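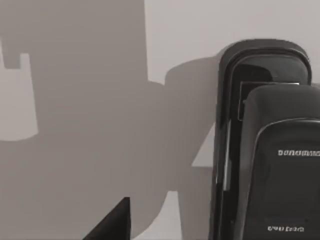
# Levora opens simulated teleoperation set to outside labs

Levora released the first part of its Grasness collection on Friday, a set of two-arm manipulation episodes recorded entirely in simulation under remote control. The release holds 491 episodes. A second part is planned for May.

Each episode was driven by a human operator using a pair of hand-held leader arms. Joint positions from the leaders were sent to the simulated followers at 60 Hz, and the operator watched the rendered views on a monitor. No motion planner was used. Pauses, corrections and abandoned approaches were left in the recordings, and each episode carries a flag stating whether the operator marked it as complete.

The tasks are short. Most ask the operator to bring one or both grippers to a target pose over a work surface, hold, and withdraw. Levora said it chose simple motions to isolate the effect of operator style on policies trained by imitation. Of the 491 episodes, 222 were recorded by operators in their first week on the equipment. These are listed separately so that labs can train with or without them.

Rendered views come from several virtual cameras, including close views near the arms and a fixed one looking straight down at the work surface. Soft shadows are switched on in all of them. The release notes state that shadows from the arms can cover a large share of a view even when little of an arm is inside it, and advise against cropping on brightness alone.

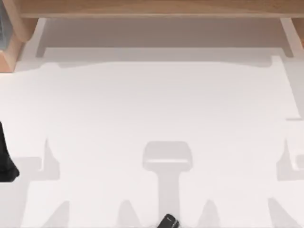
*Overhead view of the work surface in simulation, with a gripper finger at the left edge and a gripper tip at the bottom.*

Contact data is more limited. Gripper force is estimated by the physics engine and has not been compared with hardware. Levora lists this as a known gap and recommends that the force channel be used only for detecting contact.

The recordings were made with Revow, the company's session tool, which stores operator input and follower state in separate streams. This allows an episode to be replayed with a different controller gain or with added delay. The notes include a replay test at 300 milliseconds of delay, intended as a reference for groups working on remote operation over slow links.

Shahbazi, a robotics software firm that had early access, has published a loader for the format. It reads both streams and resamples them to a common clock. Support for the May release will need an update, as the camera naming is due to change.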